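So I finally gave in and signed up for the Preltosik gripper kit, the one Toshio Nomura kept going on about. Two fingers, 14 screws, one very thin manual. 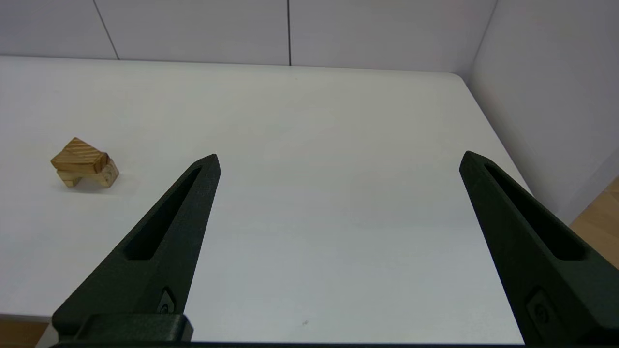
Setup ate most of my evening (my fault – I skipped page 2). I'd picked toy blocks as my test, and a piece leaning across another like the pair on the left is a fussy thing to grab!
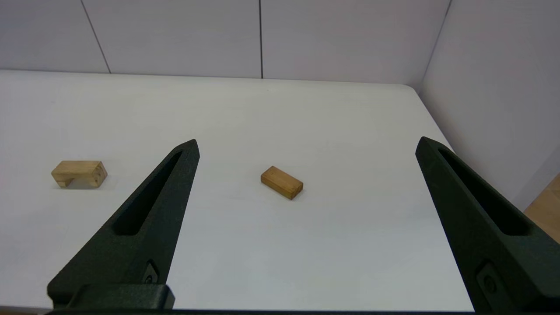
Fingers wide open, orange-tan bar in the middle.

The price is $87, and support answers fast. I asked about spare fingers and Ryota Higuchi wrote back

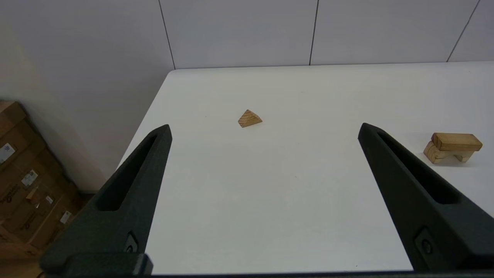 before dinner with a link to the February parts list. I've already ordered a second set.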